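Up the lane to the Flarura open day

My sister had been after me for years to go to the Flarura nursery open day, and this March I finally ran out of excuses. It sits at the end of a long farm lane with grass growing up the middle, and if you meet a tractor coming the other way you will be backing up for quite a while. I did, and the driver was very nice about it.

Flarura grows hardy perennials and not much else. Thitima Yensuk, who started the place with 3 cold frames and a secondhand potting bench, met everybody at the gate and sent us off in small groups. Ours had Arwel Gwynne for a guide. He runs the propagation house and talks about root cuttings the way other people talk about their grandchildren (I mean that as the highest praise!).

We started with the stock beds, where the mother plants live. There are 536 varieties on the list now, and Arwel stopped at more of them than the schedule allowed. The sea hollies were barely showing, just little gray noses coming through the grit, but the hellebores were at their best, and I got down on my knees on the wet path to look up into a speckled one called Caken that I have been thinking about ever since.

The propagation house was warm and smelled of damp bark. Arwel showed us how they take root cuttings from Oriental poppies — pencil-thick pieces, flat cut at the top and slanted at the bottom so you never plant one upside down — and then let us each do a tray. Mine leaned every which way. They pot up roughly 1,000 of these in a good week, and I had managed six before my back complained.

Lunch was leek soup in the packing shed, with bread from the village and a very sharp cheese. I sat with a retired couple who grow nothing but phlox, and we had a long and happy disagreement about mildew.

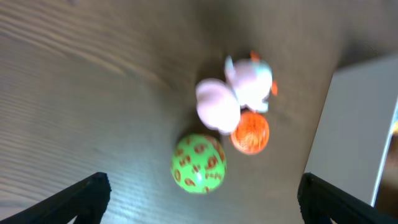

Nest Gwilliam
Garden visits writer and allotment holder

After lunch there was a talk on dividing old clumps, and I wish I had heard it twenty years ago. Beca Probert took a spade to a daylily the size of a laundry tub and had it in pieces before I had found my pen. Her advice is to throw out the tired middle and replant only the outside, in fresh compost, and to water even if rain is forecast.

The sales tables opened at 2:30 and I was not at all sensible. I came home with two Caken, a pink lungwort and a geranium whose label I have already lost. Bring boots, bring cash for the soup, and leave more room in the trunk than you think you need. The next open day is in the fall, when the asters are out, and my sister has already put our names down.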